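A visit to the Lindqvist lab: teaching a robot to wipe down a bathroom
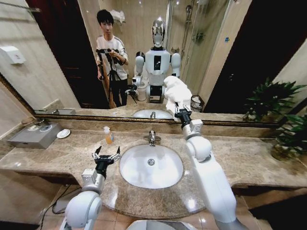
I went to the Lindqvist lab in May to see how their training method works outside of a paper. Brenda Barrientos runs the cleaning project, called Truso, and she spent most of the morning with our group.

The question they set out to answer is how much a two-armed robot gains from practice in rooms it won't be tested in. They recorded 3000 towel tasks by remote operation, mostly wiping counters and mirrors. After checking, 2791 were kept. The rest had dropped towels or gaps in the arm data.

One policy was trained on the full set. A second got only 300 recordings, all from a single bathroom. Both were then tried in a bathroom that neither had seen. Barrientos said the full-set policy finished the counter in nearly twice as many trials. On mirrors the two came out much closer, and she doesn't have a good explanation yet. Her guess is that reflections confuse the head camera.

Rosalinda Pangilinan showed us the scoring tool, Gremomus. It marks each trial by area wiped and by whether the towel stayed in the grip. I asked about faucets. They score those by hand for now.

The next round adds kitchens. Parking is behind the building, and the tour ends by noon.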